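Compartir 2 · Comentarios 2

INFORME DE PROYECTO DE ESTUDIANTES
Visita al taller de manipulación robótica de Borkard
Asignatura: Automatización y Sistemas de Producción
Actividad de diciembre

1. Antecedentes y objeto del informe

El presente informe recoge el desarrollo de la visita técnica realizada por el grupo de prácticas a las instalaciones de la empresa Borkard, con ocasión de su jornada de puertas abiertas. La actividad se inscribe en el segundo bloque de la asignatura, dedicado a las tareas de ensamblaje y desensamblaje de objetos pequeños, y su finalidad principal consistió en contrastar los contenidos impartidos en el aula con un puesto de trabajo en funcionamiento.

La preparación previa se llevó a cabo en el aula Brumley de la escuela. Cada estudiante elaboró una ficha con las cuestiones que deseaba plantear al personal técnico, y las fichas se agruparon después en tres apartados: percepción, agarre y coordinación entre brazos. Los gastos de desplazamiento y material, por un importe total de 700 euros, fueron asumidos por el departamento.

2. Desarrollo de la jornada

La recepción tuvo lugar a las nueve y media de la mañana. Tras una breve presentación institucional, el grupo fue conducido a la sala de demostraciones, donde se encuentra la célula que el personal denomina Kernix. El día de la visita se trabajaba con objetos de uso cotidiano —entre ellos, una pila AA— y con piezas de tamaño reducido dispuestas sobre una superficie gris veteada.

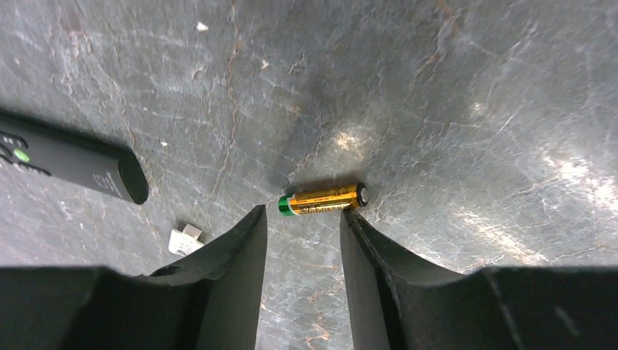 La sesión se dividió en dos partes. En la primera se expuso el procedimiento de aproximación al objeto, con especial atención a la orientación de los dedos respecto del eje de la pieza. Un cilindro tendido admite varias tomas posibles, pero no todas sirven para la operación posterior: si la pieza ha de introducirse en un alojamiento, conviene sujetarla de modo que sus extremos queden libres. El personal técnico insistió en que la elección de la toma se hace pensando en el último movimiento de la secuencia.

En la segunda parte se trató la coordinación de los dos brazos. Cuando ambos intervienen sobre un mismo objeto, uno puede asumir la función de sujeción y el otro la de manipulación, o bien repartirse el esfuerzo entre los dos. El grupo pudo comprobar que la base común simplifica la descripción geométrica del conjunto, dado que la distancia entre los dos brazos se conoce de antemano. Se mencionó asimismo la utilidad de un tablero de calibración en forma de damero para relacionar lo que registran las cámaras con las coordenadas de los brazos.

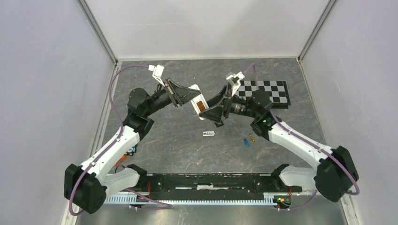
Cuadernos de Prácticas, núm. 2, pág. 200

3. Observaciones del grupo

De las anotaciones recogidas se desprenden varias observaciones que el grupo considera de interés para el trabajo final de la asignatura.

En primer lugar, la iluminación. Una superficie con vetas y reflejos plantea dificultades a los métodos de segmentación por contraste estudiados en clase, que se habían ensayado únicamente sobre fondos lisos. Se propone repetir la práctica correspondiente con un fondo irregular.

En segundo lugar, el desgaste de los dedos de las pinzas. Se aprecian en ellos rozaduras leves, y parte del grupo planteó la conveniencia de registrar su estado al comienzo de cada sesión. La ficha de inspección utilizada en la práctica Peixoto podría adaptarse a este fin con pocos cambios.

Por último, la gestión de los cables. Los de color morado que acompañan a los brazos deben conservar holgura suficiente para todo el recorrido, aspecto que en los planos entregados por los estudiantes suele quedar sin resolver. El profesorado ha solicitado que se incluya en la próxima entrega.

También se prestó atención a la sujeción de objetos alargados y estrechos, en los que un pequeño error de centrado entre los dedos puede provocar un giro de la pieza.

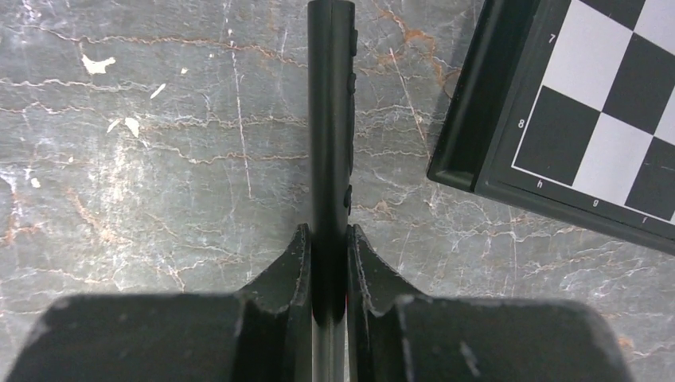
¿Por qué se emplean dos brazos si muchas de las piezas son pequeñas?
Porque el tamaño de la pieza no determina por sí solo la dificultad de la tarea. Para abrir, encajar o separar dos elementos hace falta inmovilizar uno de ellos, y un segundo brazo permite hacerlo sin fabricar un útil específico para cada objeto.

4. Valoración y trabajo pendiente

El grupo valora favorablemente la actividad. El tiempo destinado a preguntas resultó escaso, y las cuestiones relativas a la fuerza de cierre de las pinzas quedaron sin tratar; se remitirán por escrito a la empresa. Queda igualmente pendiente la redacción del anexo de cálculo —geometría del puesto y espacio de trabajo compartido—, que se entregará junto con la memoria final.

Las fichas individuales permanecen en el aula Brumley a disposición del profesorado.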